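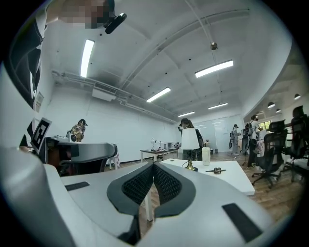 Table lamp

A table lamp is a small lamp made to stand on a piece of furniture and light whatever is near it, including, in most homes, the dust. It usually consists of a base, a socket, a bulb, a shade and a cord, the last of which is almost always a foot too short or a yard too long.

Shade and cone

The common shade is a cone with its tip removed, open at both ends. The narrow end goes up. White is the usual color, as it goes with everything and shows every fingerprint.
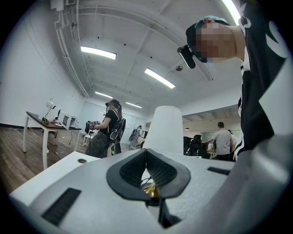 A white truncated cone, the basic form of many lampshades.

The collector Magdalini Kouris sorted lamps by the slope of the shade and arrived at 16 classes, four of which she later admitted were the same class on different days. Her card index, now kept at Mesari, covers 3,324 lamps and has no entry for the one she wrote it by.

Harp and fitting

Many shades are carried by a harp, a wire frame whose arms pass on either side of the socket. Other shades hang from a ring at the top, and some designs use both. A shade set on its harp with care will sit level until the room is next cleaned.

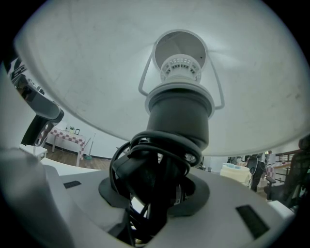

The rest of the hardware is seldom looked at. Sockets are commonly black or brass, and the cord may leave through the base or from the side of the socket itself. Spare cord is wound around whatever is handy, a practice every manual of the Cukasley company warned against and every Cukasley showroom followed.

Placement

The lamp's natural home is the side table, which exists largely to hold it. Sanne Groen's handbook allows a lamp, a cup and one small framed picture; anything further she classes as storage. Desk lamps follow looser rules and tend to be lit at three in the afternoon.
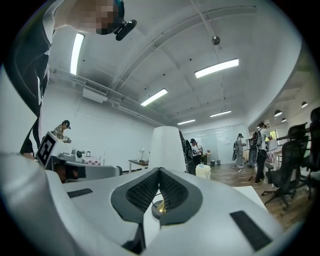 Darkthorpe Household Encyclopedia, vol. 2, p. 40

The Valderrama pattern, a short brass base under a plain white shade, was sold mainly in pairs. Single survivors are common. See also: Bedside table; Extension cord; Shade, crooked.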